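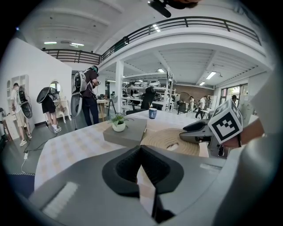

Page last changed: Thursday, March 8, 2018

Project report: visit to the Illero workshop, Kaltach
Ebenezer Aidoo and Ohemaa Baidoo
Bitley College, second year, Practical Automation module

1. Why we went

Our module project is a pick-and-place arm for light household objects. By the end of the autumn term we had an arm that could move to a point on the table and close its jaw, but we were writing every movement by hand as a list of positions. Mrs Amoah, our project supervisor, suggested we look at how other groups teach movements by showing them, and she arranged a place for us at the Illero open day. We had first asked to visit in September but the workshop was not taking groups then.

We had three questions to answer:
How does a person record a movement without using the robot itself?
What does the system need to see on the tool and on the table?
Could we do any of it with the parts we have?

2. The workshop

Illero works in a large open room with white walls and a mezzanine running round it. Tall metal shelves stand behind the working area, and the table for hand work is at the front. There was a short talk first, then visitors could walk round and ask questions. We stayed at the table for most of our time as it was closest to our own project. Further back, people were wearing large units on their backs, one of them with a headset on and his arms raised. These belong to a different project and we did not study them, so they are left out of the rest of this report.

3. The hand-held grippers

The part we had come for was the hand-held gripper. It is held in the hand and moved through the task while the recording runs. The robot arm can be somewhere else or switched off.

The body is grey and white and wider than we expected. The finger pad is black and soft, with a notched V shape. Ours are flat pieces of hard plastic, and this alone may explain why our jaw drops round objects.

A white cube with black square patterns is fixed on top of the gripper. The patterns are on the different faces, so that when the hand turns there should still be one facing a camera. Ohemaa asked what happens if an arm or sleeve gets in the way. We were told the track is lost for that moment, and if the gap is long the whole recording is thrown away and done again.

4. The table

The objects were ordinary ones: a small plant in a white pot standing on a low grey block, a blue mug with a white pattern, and a coiled rope mat, all on a checkered cloth. We had been testing on a bare white board with plain wooden cubes. The staff member at the table said a movement learned only on a plain surface often fails on a patterned one, so they change the cloth and the layout between sets.

We were each given a turn. The task was to pick up the mug and set it down on the mat. It is harder than it sounds - you have to keep your wrist steady and not rush the release. Ebenezer moved too quickly on his first go and was asked to repeat it. A good recording of this task takes 15 seconds. The set they had made for it held 178 recordings by the day of our visit, and they did not think that was many.

5. What we changed afterwards

Back at college we made 2 changes to our project.

The first was the finger pads. We cut new ones from soft rubber sheet with a V notch and glued them over the old ones. With the old pads our arm lifted a mug 11 times out of 30. With the new pads it was almost 30. We used the same mug and the same starting position for both tests, so the result says nothing yet about other objects.

The second was a marker cube. We printed the patterns on paper and stuck them to a card box, which we fixed to a pair of kitchen tongs. Our webcam finds the cube when it is near the middle of the table and loses it towards the sides. We think the lighting is part of the problem, as the paper is slightly shiny.

6. Still to do

Print the patterns on matt paper and test again at the table edges.
Record the mug task with the tongs and play it back on the arm at half speed.
Put a patterned cloth on the table - Ohemaa is bringing one in.
Ask Mrs Amoah whether we can borrow a second webcam.

The test sheets for both sets of pads are in the project folder in the module room.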